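Two Robot Arms Join the Break Kitchen at Jarance

If you've ever worked a shift at Jarance in Orkton, you know the kitchen counter is where bottles go to be forgotten. I spent a few hours over there this November for our business page, and the big news is that the counter now has help! Two white robot arms, set up under a program called Zatuvum, have taken on the clearing and restocking for a building that goes through over 2,000 drinks a month.

I like a granite counter as much as anyone, but I stood there way too long watching the arms (and a bottle of FIJI water on the raised part of the bar).
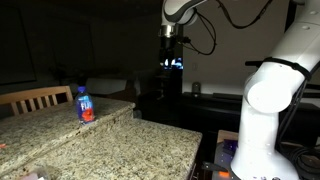 What changes for the crew

The kitchen used to be a job for two people at the end of every shift. Those two now go home on time or pick up paid hours in packing, their choice, and the company says the 12 people on the old rotation have all kept their jobs. I asked around when the managers weren't standing next to me, and most folks were pretty happy about it. A few weren't! One woman told me clearing the counter was the only quiet part of her night and she'd like it back, please.

There's new work too. Somebody has to keep an eye on the arms, and the kitchen crew got first pick of the training, which runs 18 hours and comes with a small raise. The part that takes the longest to learn is the bottles, I'm told, with tall ones and short ones standing close together and the gripper coming down from right overhead.

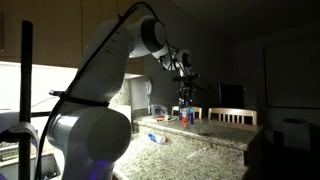
What's next

Ibarra, the firm that handles the setup, will be back after the holidays to go over the crew's notes. The top request so far is for the arms to stay parked during the dinner break, so people can get to the sink without waiting. The second is a bigger recycling bin, and I'm told that one has already been ordered.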